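11/11/2024 — round table, Irkham room

Clearing the white round table before the Flavon samples get laid out on it. Everything left there goes in the trash, the supply drawer or the cable box. Tissues and wipes stay together from now on, we keep buying doubles. The last order came to almost 100 packs.

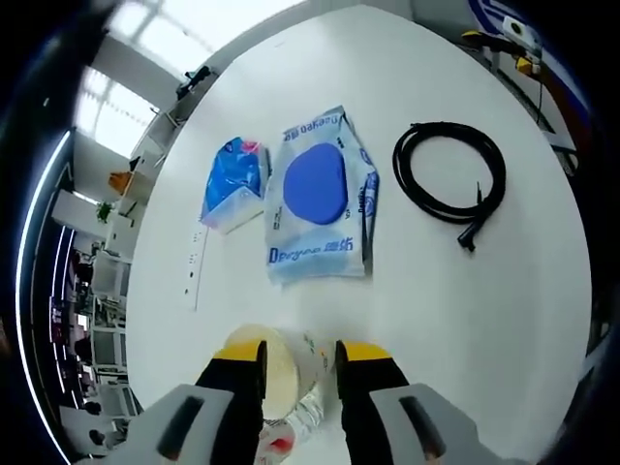

Plastic cup, crumpled bottle, tissue packet, Deeyeo bag, coiled cable.

Bottles: empty, cap off, then recycling. Cups go in the trash whether or not they look clean. The black cable has no tag. Check it against the El-Sayed list (item 428 is a power lead with no length given) before it goes in the box. 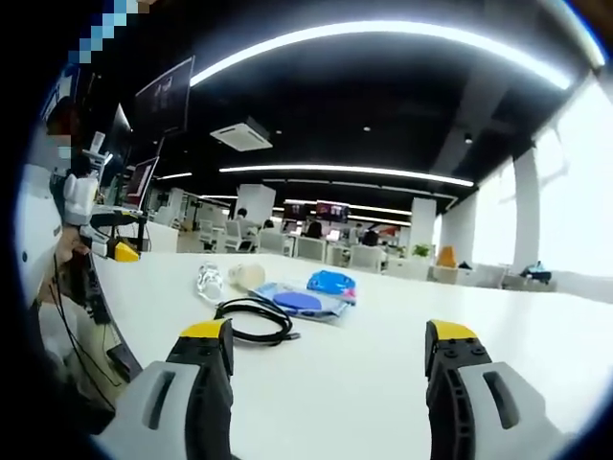 Cable with the blue package to its right, bottle and cup behind it.

Bags and packets last — open ones get used up first, sealed ones go to drawer 7. Need 2 more labels for the drawer fronts, the June ones are peeling.
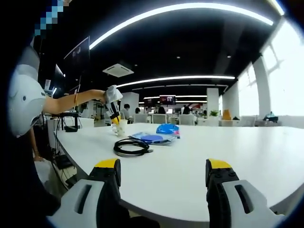 Paper cups should go back to the stack by the Zurnen cooler only if they come straight out of the sleeve. Otherwise trash. Still to do: wipe the tabletop, tag the cable, ask for a small bin at this end of the room.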